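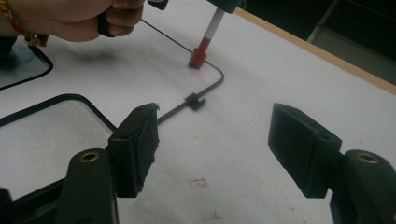
Feb 2, 2008

Up at seven, dark still. Porridge, then the bins, which I had forgotten to put out last night. The lorry had not been yet so no harm done. Frost on the car but it came off with the sleeve.

Spent most of the day on the whiteboard. I have been meaning to sort it out since December, when I bought it off Relness, who were emptying their offices in Brescombe and selling everything by the door. It cost me £15 and I had to get it home across the back seats with the window down. Since then it has been in the back room with things leaning on it. I want it for planning the workshop, and for the spring order, and I can't plan anything on a board that already has marks all over it.

The two black boxes on the left are staying. They have rounded corners and have been done very neatly, much better than I would manage freehand, and they will do for the two benches. The top one has a blue smudge inside it that I thought was ink. I had a go at it with a damp cloth this morning and it got slightly wider, so I left it.

The red is all new. I got out the red pen, the striped one, red and white like a barber's pole, and found it very nearly finished. It gives a faint line at best. If I press on it I get a scribble, if I go lightly I get dots. I stood the tip down hard in one place and only got a pale sort of trace round it. There is one more scribble further up where I first tried it, and a streak of dots near the middle that was supposed to be the edge of the doormat. After lunch I went over the doormat again and it was no better.

Looked for another red in the kitchen drawer. Found three biros, a tape measure I thought I had lost at the allotment, the spare key for the shed, and a marker in green that had been put away without its cap. No red. The green was stone dead. Threw it out and put the tape measure by the front door so that it goes back in the car.

Drove into Brescombe for pens at half past ten. The stationer's was shut for stocktaking, with a handwritten card on the door, so I tried the hardware shop and they had a mixed pack by a make called Trinora, black, blue, green and red, £3. The man at the till said they smell less than the old sort. I can't say I have ever minded the smell. Also bought a box of screws, a packet of felt pads for the chair legs, and a light bulb for the landing. Walked up to the Bíró for a coffee, it being on the same side of the street as the car. They have moved the tables again and there is now one right up against the radiator. Had that one. Cheese scone, dry.

Home by twelve. Soup. Changed the landing bulb, which turned out to be the wrong fitting, so it will have to go back. The old one is in again and flickers when the bathroom door shuts.

The afternoon I gave to the layout. The back wall of the workshop is the awkward one. There is the window, the socket that works, the socket that doesn't, and the pipe. I had the idea of the benches along the left with the wire racks on the right, and a walkway between them. The trouble is the door opens inwards and takes up the end of the walkway. I could rehang it to open out, but then it would open on to the water butt. I could move the water butt. I wrote "move water butt?" in the notebook and underlined it, and I expect it will be there in the summer with the same line under it.

Tried the racks in three places. First under the window, which blocks the light. Then at the far end, which is best for the eye but means walking the length of the room for a screw. Then by the door, which is where the old shelves were before I took them down on the grounds that they were in the way. So by the door is probably right and I should have left the shelves up.

The new red is very strong, after the striped one. It smells of pear drops, if anything more than the old sort. I used it for the walkway and black for anything that can't be moved. Blue for things I haven't got yet. There is quite a lot of blue.

Did the sums for the spring order while I was at it. With the timber, the hinges, the varnish and the carriage it comes to £1,179. I did it again leaving out the second lot of hinges and it made so little difference that I put them back in. The timber is what costs. I could wait till the end of the month and see if the yard brings the price down, but they didn't last year and I lost two weeks. Will ring them tomorrow or the day after and ask what they would take for it collected.

Stopped at four for tea and noticed I still had the braided bracelet on, the orange and red one with the gold in it. The tassels drag through whatever I have just drawn if I lean on that wrist. I ought to take it off for this sort of work. I also ought to take it off for washing up. It has got a bit tight to undo one-handed so it stays on.

There are some little red marks lower down the board as well, one of them a small rectangle like something off a rubber stamp, and a spot near the bottom. I left those. I'll clean the lot when I have copied the plan on to paper, and there is no sense in doing it twice.

Copied half the plan before the light went. It takes longer than drawing it, as everything has to be the right size on paper. On squared paper with one square to 20 centimetres the workshop fits the page, with a margin down the side for notes. Got as far as the pipe.

Felt pads on two of the kitchen chairs. The other two want their feet cleaned first, they have years of floor polish on them and nothing will stick.

Put the striped pen back in the drawer. I know it should have gone in the bin with the green.

Supper was the rest of the soup with a potato in it. Radio for an hour, then the gas bill, which I read and put behind the clock. Windy now and the side gate is banging. It wants a new latch. Add latch to the order.

To do: bulb back to the shop. Ring the yard. Water butt. Rest of the plan on to paper, then clean the board properly.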